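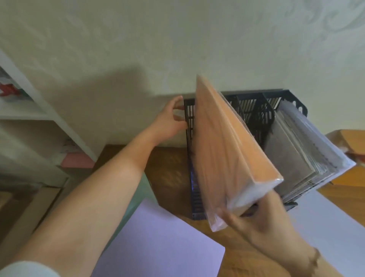
Skesow opens its desk-tidying service to small offices this August

Hi, it's the Skesow team, and yes, we're writing our own press release again. We have news and we're a bit giddy about it — Plirkach, our desk-and-paper service for robots, is coming out of its pilot and going on sale in August!

If you already run a two-armed robot, you know the boring jobs are the hard ones. Picking up a box is fine. Getting a thick bundle in slippery plastic film to stand up in a file rack is a whole other thing. One hand has to steady the rack, the other has to tip the bundle and feed it in at an angle, and the folders already in there need to stay put. We've been stuck on that one job for longer than I'd like to admit (my desk has never been neater, though).

So what do you get? Plirkach is a skill pack plus the people to set it up. You pick the chores from our list, such as filing, stacking, sorting mail or clearing a desk at the end of the day. We record them by hand at a real desk, with the view taken from head height, and then we tune the pack for your robot. Every chore comes with 500 recorded runs behind it, and you can ask for another 100 done with your own racks, trays and folders. I'd say go for those if your office supplies are at all odd. Ours are.

Our first customer was Jadoon, a bookkeeping office with more paper than shelf space. They asked for filing and nothing else, then came back a month later wanting mail too. Setup took 2 visits.

Plirkach starts at $500 a month for one robot, and that covers updates and phone help. The robot itself isn't included, so you'll need your own or a rental. It won't read your documents or decide where they belong, either. You label the slots and it follows the labels. Stapled sheets are still hit or miss and we're working on them.

We'll be showing the filing chore at the Rirgate office fair in August, mornings only. Bring a messy folder and we'll have a go at it!

Press questions and demo requests: ask for the Plirkach desk at Skesow.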